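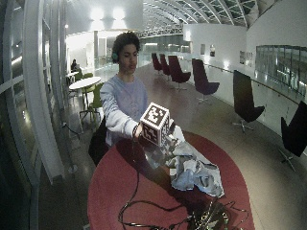
Loose Cables and Soft Clutter in a Shared Workroom
Lorkstead Home Notes, by Halvard Grønli

A cable that lies in loops on a tabletop takes up more usable area than its length suggests. The loops move every time an object is lifted or set down, and they slide under cloth and plastic sheeting, where they are easy to catch with a sleeve or a hand. The procedure below applies to any table used for handwork while something on it stays plugged in.

Clear soft items first. Crumpled cloth, wrapping and plastic sheet hide whatever is underneath and should be lifted straight up, not dragged. Fold what will be used again and put it on a shelf. Do not leave it bunched at one side of the table.

Identify each cable at both ends before moving it. Masking tape folded over the cable makes an adequate flag. Write the device on it in pencil or permanent marker; ballpoint fades on most tape.

Route cables to the nearest edge. On an oval table there is no corner to anchor to, so choose the point of the rim closest to the outlet and bring everything down there. One adhesive clip under the top, set 2 inches in from the rim, is enough for a few light cables. I use Skumlow clips. The adhesive holds on lacquer and laminate and lets go on oiled wood, where a screw-in clip is the better choice.

Leave slack at the working end only. Hold the object at chest height while standing in the normal working position, mark the cable where it crosses the rim, and clip it there. Any surplus goes below the table in a flat figure-eight with a hook-and-loop strap. Do not use a zip tie. Do not coil power cables tightly while they are carrying a load.

Cleaning a colored tabletop: once clear, wipe with a damp microfiber cloth and dry at once. Red and other dark, saturated finishes show drying marks. Old clip adhesive comes off with a plastic scraper after a minute under a hair dryer on low. 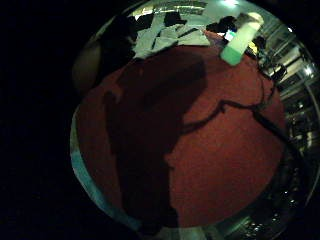 FLOORS AND CARPET

A thin black cable on rust-red carpet is visible from above in good light. It is much less visible inside a person's shadow, and an overhead lamp behind you puts that shadow on the exact spot where you are about to step. Check the run from the walking direction, with the room lights as they are normally used in the evening.

Straighten before covering. A zigzag in the middle of the floor means the cable is longer than the run requires. Pull the surplus back to the device end and strap it there.

Follow the wall where possible. If the route along the wall is too long for the cable, buy the longer cable. My own run measured 295 inches by the wall, and it has stayed in place since June.

Where a crossing cannot be avoided, use a low fabric cover with hook backing. The Culo strip grips loop-pile carpet well and cut pile less well. Covers of this type are for low-voltage and data cables. Do not put a power cord under a rug, or under any cover not rated for it.

Keep branches off the walking line. Where one cable splits into 2, place the split at the wall or under furniture.

Piles at the edge of the carpet. Paper and light fabric dropped beside the working area tend to spread toward the cables. Set down an open box and put them in it. Bags and jackets go on a hook.

Bottles. A drink bottle standing on the floor next to a screen or other electronics should be moved to a different surface, even with the cap on. A narrow shelf at knee height works. The Neagu wall shelf is 825 mm long and takes bottles on one half and chargers on the other, with a divider between them.

Vacuuming. Unplug and lift all floor cables first. Run the vacuum parallel to any strip that stays down, and re-press the edges by hand afterward.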